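# Drelten kitchen simulation pack: is it worth paying for before you buy an arm?

We had money set aside for one robot arm and a gripper, and a long argument about whether to spend part of it on simulation first. In the end we took a one-year licence for the Drelten kitchen pack at £757, and held the hardware order back until September.
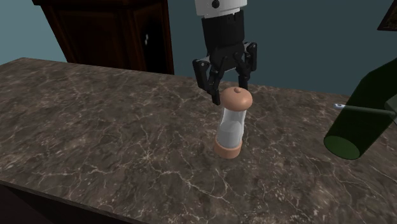

The licence covers one seat. You get a set of kitchens, a library of household objects and a handful of arm and gripper models to drop in. There is a cheaper tier at £177, but it leaves out the option to change grippers, and that was the main thing we wanted to test. I would skip it unless you already own your arm and only need somewhere to practise.

## Setting up

Installation took most of a morning. The instructions are clear until you reach the licence server, where two pages contradict each other. Follow the shorter one. After that it ran without trouble on a desktop we already had, though opening a large kitchen is slow and the fan is loud throughout.

The menus are plain and mostly sensible. Saving a layout is hidden under "Export", and I still look in the wrong place for it.

## What it helped us decide

Our work is small items on worktops: picking up, moving, putting down. We had pencilled in the Katayama gripper, the dearer of the two on our list at £1,275 more than the Westetti. In the pack we ran the same jobs with a model matched to each. For jars, shakers and other upright things there was very little between them. The Katayama did better on flat objects such as lids and cutlery, and we don't handle many of those.

We ordered the Westetti. The difference more than covered the licence.

It was also useful for working out reach. Our first bench plan had the arm mounted too far back, and we would have drilled the holes before finding out.

## Where it falls short

Contact is too forgiving. Smooth objects stay put in the fingers when I would expect them to slip, so treat any success rate as a best case. Containers with something inside them look right, but the contents did not shift when we tipped them, and the weight has to be typed in by hand.

The object library is uneven. Bottles and condiment pots are good. Anything soft, such as cloths or bread, is poor.

Extra kitchens cost £171 each. We bought one and have barely opened it. The ones included are enough for planning.

Support comes through Clikside, the reseller, and not from Drelten. They answered within two days each time. One answer was wrong, and they corrected it when I wrote back.

## Budget notes

- Put the licence on its own line. Ours was first filed under hardware and had to be moved.
- Renewal is full price. There is no discount for a second year.
- Allow staff time for the first fortnight. Very little else got done.
- Ask for the gripper models by name before paying, as the list on the website is out of date.

## Verdict

Four out of five for choosing and placing equipment, two out of five for predicting how well it will work once it is bolted down. We won't renew after the arm is in and running. If you have already settled on your hardware, keep the money for spare fingertips and a decent bench.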